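One mug, one worktop

Kitchens at Pritholm are small. Galley, one window, forty flats all the same. So what goes on the worktop matters, and most of us put to much on it.

My rule since October: pale wood, bare, one patterned mug. Blue and white, navy rim. The rest in the cupboard.

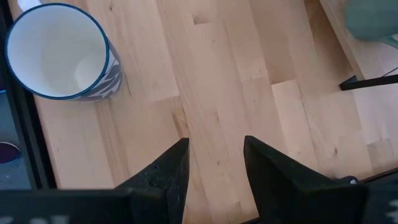

How often should a butcher-block top be oiled?

Every 3 months if it gets daily use, sooner if it starts looking chalky. Thin coat, wipe off, leave overnight.

Domano do a decent oil. Hitanora's is dearer, smells nicer. Knots and seams soak up more so go back over them Friday evening, mugs on by breakfast.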